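Home Forums Collecting Show and tell New posts Log in

How many examples before you train the first time?

danylo_d
Evening all. We've started gathering demos with the hand-held grippers for Sodetti, our little tidying project, and I'm already arguing with myself about numbers. The plan was 2,000 before we train anything at all. We did the first batch in the office and I'm fairly pleased with how it's going (my wrists less so!). Does anybody train earlier than that, or is it a waste of an evening?

pondley_riku
Train earlier! I'd do a first run on a couple of hundred, look at what it gets wrong, then go back and collect more of that bit. At Pondley we saved everything up for one big run and found our left and right grippers had been swapped in the log files since September. I still go a bit cold thinking about it.

LihuaMan
Hmm, I don't agree with Riku there. A tiny run fails at everything, so you can't tell a bad habit in the demos from plain lack of data. I'd rather sit and watch back 15 of them properly, start to finish, before I trusted any early result. What does the room look like from the grippers?

danylo_d
Couple of views from the office:
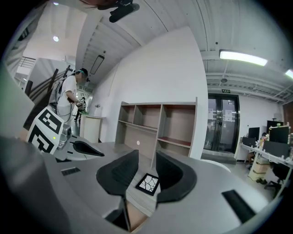
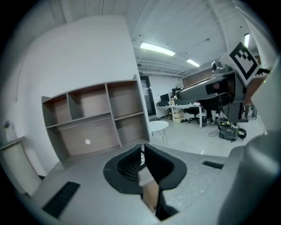 Shelving unit is in both, and the fingers sit low and central, so I think the mounting's all right. There's a fair bit of ceiling, mind.

hsieh_bench
Do you have to throw away a demo if the person fumbles and has another go?

LihuaMan
Keep it if the second go is clean and they carried on without stopping, because the model needs to see how to get out of trouble. Bin it if they put the gripper down, or started chatting and waved it about. I tag the fumbles as well, so I can leave them out later if I change my mind.

pondley_riku
We bin all of them, for what it's worth. Ours learned to miss first and then grab, every single time, like it was part of the job. Drove me up the wall.

LihuaMan
How many of yours had a fumble in, though? If it's over 12 in a hundred I'd say that's your people needing more practice.

pondley_riku
More than that, I'm afraid. Fair point, but I'm still binning them.

danylo_d
Right, I'll tag them for now and try it both ways. And I'll do one small run this week just to check left and right haven't been swapped, then carry on to the full lot. Iddrisu wants a rest every 5 demos, which seems a lot to me, but his are the smoothest of anyone's so I'm not going to argue. Will post the loss curves when I've got some.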